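Workshop Tips: Teaching an Arm to Pick From a Bin

By Kadri Priedītis

These notes cover demonstration work on a small bench arm: the operator moves the arm through a task, by hand or from a remote controller, and the recording is used to train it. They assume the arm is mounted, the gripper is wired, and the recording software runs. They are drawn from the bin-picking bench at Clemholm, where the total stood at 3,768 kept demonstrations at the end of January. Most of the tips concern the bench and the operator. Software gets enough attention elsewhere.

Fixing the bin

Clamp the bin before anything else. A bin that creeps a little with each contact will have traveled a noticeable distance by the end of a session, and the early recordings will no longer match the late ones. Bar clamps with padded jaws work well on sheet-sided bins. Place them on the walls farthest from the arm's approach, with the handles outside. Tighten until the wall just begins to flex, then back off slightly.

Mark the bin position on the bench with a scribed line or a strip of tape at two corners. If the bin has to come out for cleaning, it can go back to the same place. Check the marks at the start of each session and again after lunch.

If the bin is deeper than the gripper is long, drive the arm to each corner at floor height before recording. Do this slowly, with one hand on the stop button. The wrist usually meets the rim before the fingers meet the floor, and the corner nearest the base is often the worst. Write down which corners cannot be reached and keep parts out of them. A false floor or a partition is a quick way to shrink the working area.

Cables

Cable routing causes more lost sessions than any other item on this list. The bundle has to follow the arm through its full range without pulling tight and without a loop low enough to catch on the bin wall. Tie it at the large sections and leave free length at the joints. Run the wrist joint from one limit to the other, both directions, and watch the bundle the whole way.

Cable drag also affects hand guiding. When the operator pushes the arm by its wrist, a stiff bundle pushes back, and the recorded path bends away from it. The operator seldom feels this. Compare a few recordings taken from the left and right sides of the bin; if one side is consistently slower, look at the cable first.
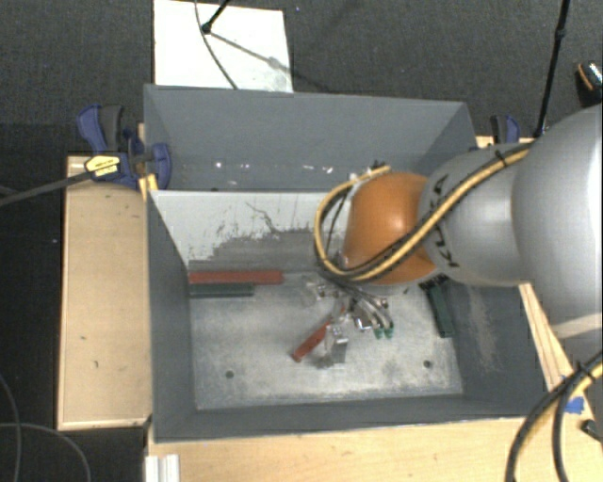 Part layout matters as much as reach. A part standing clear of its neighbors is an easy grasp and makes a good first lesson. A bar lying flat against a wall is a harder one, and it needs its own set of demonstrations. With a two-finger gripper there are three usual approaches: grip across the free end, push the bar away from the wall and then grip, or tilt the wrist and take it from above at an angle. Pick one per part type and stay with it. A training set in which the same bar is handled three different ways, with no visible difference in the starting position, teaches hesitation.

Change the layout between demonstrations. Operators left to themselves put parts back where they came from. We use a printed sheet of positions, drawn by Algirdas Vaher, with each part shown as a rectangle at an angle. The operator works down the sheet. Shaking the bin also works if the clamps are off, but then the bin marks have to be checked again.

Long bars deserve extra variety in angle. Short blocks can be turned a quarter and look much the same to the model. Long bars cannot.

Hand guiding or remote control

Both methods have a place on the same bench.

Hand guiding is faster to learn. A new operator can produce usable recordings within an hour. It is well suited to tasks where contact force matters, such as seating a block against a wall, because the operator feels the contact directly. Its weakness is that the operator's hands and forearms are in the camera view. If the model is trained on camera images, it will see hands during training and none during operation. The usual fix is to record the path by hand, step back, and replay it with the cameras on. Reset the parts to their exact starting positions before the replay. Allow double the time.

Remote control keeps the operator out of view and needs no replay. It takes longer to learn, and depth is the difficult part. Most beginners stop above the part, lower in small steps, and pause before closing. Those pauses go into the recording. A model trained on them will also pause. Have new operators practice until the descent is continuous, and discard the practice runs.

Seat the remote operator where the bin floor can be seen directly, over the front wall. Working only from a screen is possible but slower, and side-to-side errors of a finger width are common. Put the chair on the same spot every time. A Cliradance foot pedal for start and stop saves a hand and removes the half-second of drift that comes from reaching for a keyboard.

Do not mix the two methods in one training set without labeling them. The speeds differ too much.

Recording practice

Work in blocks of 50, then stop. Quality falls off after that, and the operator is usually the last to notice. Hamdia Woldemariam ran the same layout sheet in the morning and at four in the afternoon for a week. The afternoon grasps landed closer to the part edges and were lifted earlier.

Start every demonstration from the same arm pose. End each one in the same pose as well. Save the pose as a named position and drive to it by button; placing it by eye is not good enough.

Move at a steady rate. Slow approach, firm close, short wait, lift straight up. The wait after closing should be long enough for the fingers to settle. On our gripper a slow count of two is plenty.

Keep some failed grasps if the operator recovered from them. A miss followed by a clean second attempt is useful. A miss followed by several hurried stabs is not — delete it. Decide at the time of recording, while the reason is still fresh, and mark the file. Sorting them later takes much longer.

Say aloud which part is being picked, or type it in beforehand. Either is acceptable as long as every file has it.

Fingertips and surfaces

Inspect the fingertips at the start of each block. Soft tips wear unevenly, and a worn tip turns long parts in the grip as they lift. Replace both tips together. After replacement, record one short block and compare it with the previous one before going on.

Wipe the bin floor with a dry cloth between sessions. Scratches and scuffs in a metal floor do no harm, and a model trained on a worn floor will cope with more wear. Loose debris is different. Chips under a bar change its height and can mark the tips.

Bare metal reflects. A silver part on a gray metal floor may have very little edge contrast from overhead, and the bright spot on its top face moves as the arm casts shadow across it. Fix the lights, close the blinds, and leave both alone until the set is complete. If a window cannot be covered, spread the recording over different hours so that no single light condition dominates.

Paint or tape on parts is a reasonable aid during early testing. Remove it before recording if the production parts will be bare.

Storage and checks

Back up at the end of each block. Replay one recording per block on the arm with the bin set to the matching layout. If the replay misses, something has shifted: bin, arm base, or camera, in that order of likelihood. Check bolts on the arm base weekly. Ours are checked on Wednesday before the first block.

Keep a paper log beside the bench with operator, layout sheet number, method, and any change to hardware. When a model starts missing to one side, the log is where the cause is found. In our case it has been a tip replacement twice and a bumped camera pole once.

3 comments

Salamatu Ibrahim
On the cable point: we had the same one-sided slowness in hand-guided runs at the Ildale shop. A spring hanger from an overhead rail took the weight off and evened things up. Make sure the hanger cannot swing into the camera view.

Algirdas Grigaitė
Do you relabel the recordings where the part rotates in the grip but still gets lifted? We have been counting them as good and the placing step suffers for it.

Kadri Priedītis
Algirdas, we mark them as lifted but not placed, and leave them out of the placing set. Salamatu, a hanger is on the list. The Vītola rail we have is too short to reach past the bin, so it will need an extension first.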